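Meltby Grivov hand-held gripper, second version: review after a month of cloth work

Posted Wednesday, December 11, 2024

We train folding and sorting policies on household clothing, and the demonstrations come from people's homes. The Grivov is Meltby's hand-held two-finger gripper with a wrist camera, sold as a pair or singly. I bought a pair in August and left it in the box until the firmware settled. The results below come from 134 recorded episodes, all with garments or bedding, done by two operators.

What you get

Two grippers, two charging leads, a calibration card, spare finger pads and a license for the Brostier recording software, which runs on a laptop and takes the video over a cable or from the internal card. We used the card. A cable across a bed gets pulled under the clothes within a few minutes and then shows up in the data.

Setup took 14 minutes the first time, most of it calibration. The card has to be held flat and evenly lit, and the software rejects a run without saying which of the two was wrong.

Fingers and pads

The fingers are black linkages with pinned joints, and they open wide. The blue ribbed pads are the best part of the tool. On thin printed fabric they pick up a single layer if you come in at a shallow angle with the tips just touching, and two layers if you press. Our operators learned the difference in one session. The old pads on the first version were smooth and slid off anything with a sheen.
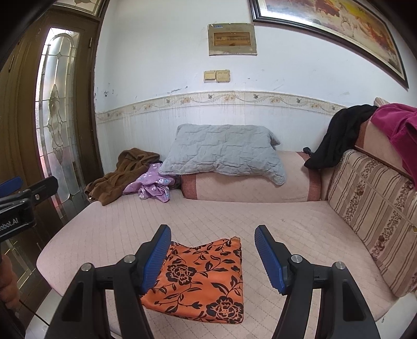

Grip force is set by how hard you squeeze the trigger, with no stop. I would like a stop. With a folded garment on a soft mattress it is easy to push down too far and take a pinch of the cover along with the cloth. Those episodes are usable for training recovery behavior but have to be labeled by hand, and Brostier has no shortcut key for it.

Joint play was small on arrival. On one gripper it had grown by the end of the month, enough that the two tips no longer met squarely. Tightening the pins fixed it. Meltby should supply the driver.

Camera and tracking

The wide lens keeps both fingertips and a good part of the room in view, and that is what the tracking needs. Plain walls and plain sheets are hard on it. A room with patterned borders, door panels and furniture gives it plenty to hold on to, and we had few dropouts in rooms of that kind. Of the full set, 17 episodes were thrown out for tracking loss. Most of those were recorded with the operator leaning in close over a single-color blanket.

Exposure is automatic and slow to react. A door with bright glass in it will pull the whole image down when it enters the view, and the cloth goes darker for a second or so. Frame rate is fixed at 60, which I found more than enough for cloth. We drop every other frame before training.

Bold prints were a mixed case. They help the tracker and they make it harder for our segmentation model to find edges, particularly at sleeve ends where the fabric gathers and the pattern bunches up. Lace and ruffled trim cause trouble of another sort: the ribs catch on open stitching. Approach trim from the side, or grasp the plain fabric next to it.
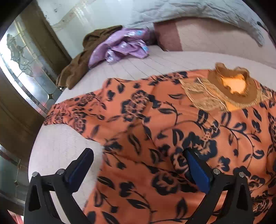
Comfort

The grip is fine for medium hands. My smaller-handed colleague had to stretch for the trigger and stopped sooner than I did. Weight is carried too far forward – you feel it in the wrist after a long run of spreading and refolding. We settled on short blocks with a break between garments.

Compared with the Cantero

We also own a Cantero, which has parallel jaws and a better trigger. It is the tool I would pick for boxes, cups and anything stiff. For clothing it is worse. The jaws are thick and tend to push a flat hem along the surface before they close on it. The Cantero export format is cleaner, and its time stamps between left and right units agree without correction. With the Grivov pair we had to align them afterward using a clap of the fingers at the start of each episode.

Verdict

Good pads, good field of view, mediocre software. I would buy the pair again for cloth and would not buy it as a general collector. If you already have the first version, the new pads fit it and are sold separately, so start with those.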